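right, office clear-out thread, because I've been at it since 8 and need to complain somewhere

Trorkside people will know the state of our room. Two years of "I'll just leave that there for now". The new lot want to bring their desks in before April so it all has to be sorted, and muggins said yes

Monday, February 23, 2026. writing the date down so there's proof I did somthing today

started with the coats end. Always start with the coats end. You think it's coats and then it's three scarves, a bike light, a lanyard from Seixas and a brolly with no handle

rules, made up on the spot:
if it's got a name in it, goes on that person's desk
if it's got no name, goes in the box by the door till Friday
after that, charity shop. no appeals

already had one appeal

found the receipt for the coat rack btw. It was in the drawer with the dead batteries. 110 quid!! we could have had hooks. a row of hooks on the wall, tenner, done

though I do like it. Looks like a little tree in winter, all bare branches. Hooks in the middle as well as at the top so the short ones among us get a look in

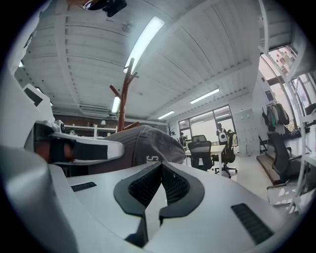
grey thing, soft, rumpled, white lettering with an S in it. Cap? Bit of clothing? claim it please. coat rack behind, staying put

replies so far: "is it Sirura merch" (no idea), "is it mine" (you tell me), "what size" (it's not a shop)

anyway if it's yours say so by Friday and tell me what the rest of the lettering says. that's the test

next job is the white shelving by the brick wall. The lamp on it stays. I have been told very firmly the lamp stays. Fine. everything else up for debate

Lonus are lending us 2 crates for the paper stuff. Asked for more, got 2. so we are going to be ruthless

200 envelopes in one drawer. Counted them, don't ask. All the windowed kind, who are we writing to

can anyone take a stack? school, club, your nan, anyone. I'll leave them on the side by the kettle

quick tip if you're doing the same at yours — don't put the kettle away first. I put the kettle away first

also label the boxes on the SIDE not the top. Once they're stacked you can't see the top. Learnt that last time we moved and then did it wrong again this morning, so that's four boxes to turn round and re-do

lunch. Then the cable drawer, which I've been avoiding — if you've lost a charger in the last two years it's in there, along with everyone else's

will post the unclaimed pile later, check your pockets and your consciences

ok the bike light's gone already, owner came running. one down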